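Clilmont Automation Hall
Pre-Visit Inspection Checklist, Open Day, Handling Demonstration
Inspector: Jarmila Kadlec
Date: 22/12/2018
Status: passed with open items (see Section 6)

Section 1. Documents and sign-off

1.1 Risk assessment for the demonstration on file. OK.
Comment: Revision 7, signed by Kaden and Holub. The May revision has been removed from the binder.

1.2 Visitor insurance notice posted at reception. OK.

1.3 Demonstration script matches the risk assessment. OK after correction.
Comment: The script still listed a handover between a visitor and the hand. Handover is not covered by the assessment. Line struck out and initialed.

Section 2. Hand and wrist, before motion

2.1 Fasteners at the finger joints checked by hand. OK.

2.2 Protective film on the forearm secured, no loose end able to reach a joint. OK.
Comment: Recheck after each session. Film tends to creep toward the wrist when the arm is worked for long periods.

2.3 Fingers open fully on command from the pendant. OK.

2.4 Speed limit set to demonstration mode. OK.
Comment: Set by Holub, confirmed on the pendant by the inspector. The password was changed afterward. 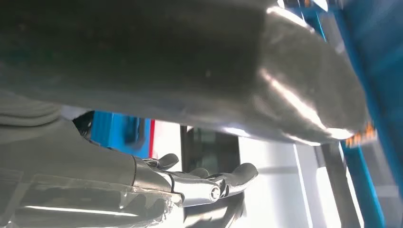

Can visitors touch the hand during the open day?
Only when the drive power is off and the operator has said so aloud. During a running demonstration all visitors stay on the visitor side of the barrier, including staff from other departments.

Section 3. Stop functions

3.1 Emergency stop at operator position. OK.
Comment: Tested 9 times, no failures.

3.2 Emergency stop at visitor side. OK.
Comment: Label was in small print. Replaced with a larger one.

3.3 Restart requires a separate deliberate action after reset. OK.

3.4 Behavior on loss of power. OK.
Comment: Arm holds position. Anything in the hand may still be released, so the drop zone has to be kept clear of feet. Add to operator briefing.

Section 4. Storage and surroundings

4.1 Stored goods near the demonstration area stable and within the rated load. OK with comment.

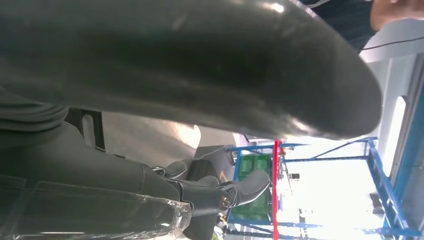

Rack inspections at Clilmont follow the Esden procedure, under which the load sign must be readable from the aisle and every upright is checked for dents at forklift height. No dents found. The blue rack carries a green vented crate, and crates of this kind are to be pushed fully back on the level before visitors are admitted. Diagonal bracing must not be removed to gain access. Asset tag 968 is worn and should be reprinted.

4.2 Glare at the operator position. Open.
Comment: Strong light from the window side makes the pendant screen hard to read in the morning. Blind to be fitted or the operator moved.

4.3 Cables in the arm's reach tied back. OK.

Section 5. Floor and stations

5.1 Walking route free of trip hazards. Open.
Comment: Floor cables to be covered wherever the public route passes near them. Cable covers are in the Kaden store room.

5.2 Floor marking complete and flat. Not OK.
Comment: Tape has lifted and folded at one of the yellow outlines. A lifted edge catches shoe soles and also makes the limit of the zone unclear. Strip the damaged run, clean the carpet and lay new tape. Do not tape over the old layer.

5.3 Steel tables level, no rocking under hand pressure. OK.
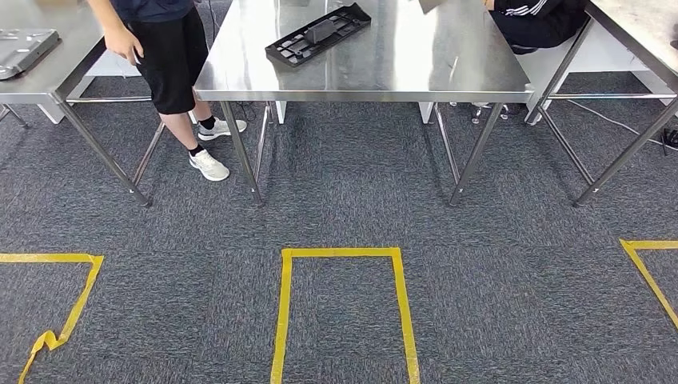

5.4 Table edges free of burrs. OK.
Comment: Wiped with a cotton cloth along the front edges, no snags.

5.5 Parts and fixtures kept clear of table edges. Not OK.
Comment: Nothing may overhang on the side facing visitors. Operators to check at every changeover.

5.6 Footwear of demonstration staff. OK with comment.
Comment: Closed shoes are the minimum. Safety shoes are required for anyone lifting fixtures.

Section 6. Open items

4.2 Glare. Owner: Holub.
5.1 Floor cables. Owner: Kaden.
5.2 Floor tape. Owner: Kaden. Must be closed before doors open.
5.5 Overhanging parts. Owner: shift operator. Must be closed before doors open.

Reinspection covers the 2 items marked for closure before opening. The remaining items may be closed during the first break, provided the operator has been told of them. Return the signed copy to J. Kadlec.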